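Ticket 2623: Pose tracker drops the shelf unit when the head camera blurs
Project: Vornenance
Component: perception / object tracker
Reported by: manipulation bench, Arnia
Assigned to: perception
Priority: high
Status: fix merged, one follow-up open

Summary

The arm goes to the white plastic shelving unit, the tracker loses it, and the task planner aborts with TARGET_STALE. It happens on the shelf task only. The bin task and the door task run on the same build with no stale targets.

Environment

Tracker build 174 on the bench machine. Build 168 on the spare machine, used for comparison. Head camera driver is the Foteck one, unchanged since January. Planner and controller configs are the stock bench configs except for stale_timeout_ms, which was already set to 200 before this ticket was opened.

Steps to reproduce

1. Start the stack with the shelf task profile.
2. Wait for the tracker to report LOCKED on the shelf unit.
3. Send the approach goal for the lower shelf, right front corner.
4. Turn the head toward the unit while the arm is still extending.

Expected: the tracker holds the pose through the head turn and the arm continues.
Observed: confidence falls to zero partway through the turn, the pose stops updating, and the planner aborts when the timeout runs out.

Log excerpt, build 174

tracker: state LOCKED, target shelf_unit
planner: approach goal accepted
tracker: edge score below threshold, frame rejected
tracker: edge score below threshold, frame rejected
tracker: state LOST, target shelf_unit
planner: TARGET_STALE, aborting approach
controller: hold position

Entry 1

Reproduced on the bench machine on the first try. Slowing the head turn makes the abort go away. That points at blur, but it could also be a timing problem, so I did not want to close it on that alone.

Swapped to build 168 with the same profile. The abort does not happen. The pose is noisier and jumps when the head stops, but the tracker stays in LOCKED the whole way. So something between the two builds made it stricter.

Entry 2

Checked timestamps first. Head joint states and camera frames line up on both machines. Clock offset is fine. Ruled out.

Checked the exposure setting next. The driver is on auto and picks a long exposure when much of the view is dark. Forcing a short exposure helps but the frames get noisy and the bin task starts to miss small parts. Put it back on auto. If we want a fixed exposure it should be set per task, and that is a separate change.

Entry 3

Went through the tracker changes. Build 174 added a sharpness gate in front of the edge matcher. A frame that scores under the gate is thrown away before matching. The gate was tuned on Kushwaha recordings, where the camera is on a fixed mount and blurred frames are rare. With a moving head the gate can reject every frame for the length of the turn.

The older build has no gate. It matches whatever it gets, which explains the noise.

There is a second problem. When a frame is rejected, the tracker does not predict forward. It keeps the last pose with the old stamp. The planner sees the age of the pose grow and does what it is told to do at 200 ms. The planner is behaving correctly and should be left alone.

Entry 4

Tried raising stale_timeout_ms to see if it was a usable workaround. It is not. The run completes, but the arm is following a pose from before the turn, and the gripper works close to the shelf corner. Please do not raise this value on the bench. Set it back to 200 if you changed it locally.

Entry 5

Patch is up on the perception branch. Changes:

- A frame under the gate is down-weighted and still goes to the matcher.
- When the weight is too low to use, the tracker predicts from head joint motion and marks the pose PREDICTED with a current stamp.
- PREDICTED poses carry a growing covariance. The controller already slows down on high covariance, so no change was needed there.
- After a set number of predicted frames in a row the tracker still goes to LOST. The limit is in the task profile.

The prediction step assumes the shelf is not moving in the world. That holds until contact. After contact the unit can shift or tip, and the prediction must be turned off. The patch reads the gripper contact flag and does this.

Entry 6

Ran the shelf task with the patch. The approach completes with the head turning at normal speed. The tracker goes LOCKED, PREDICTED, LOCKED and the planner does not abort. Bin task and door task show no change.

One thing to watch: the matcher can still latch on to the wrong straight edge in a blurred frame. A leg of the unit and the lip of the lower shelf both give long bright smears against a dark background. The down-weighting keeps this from moving the pose much, but it shows up in the residuals. For anyone tuning weights, use frames like the one attached here as the hard case — the tall right leg is still a usable line and the ribs on the lower shelf are not. 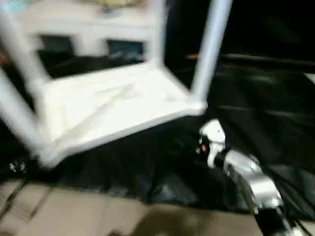
Resolution

Patch merged. Bench machine moved to the new build. The spare machine stays on 168 until the follow-up is closed, so there is something to compare against.

To pick up the fix, pull the perception branch, rebuild the tracker, and delete the cached task profiles. If the cache is left in place the old gate value is loaded and the abort comes back. Check for the line "gate mode: weighted" at startup.

Follow-up

Open: per-task exposure for the head camera. The shelf profile should ask for a shorter exposure and the bin profile should keep auto. The driver accepts the setting at runtime but the profile loader does not pass it through yet.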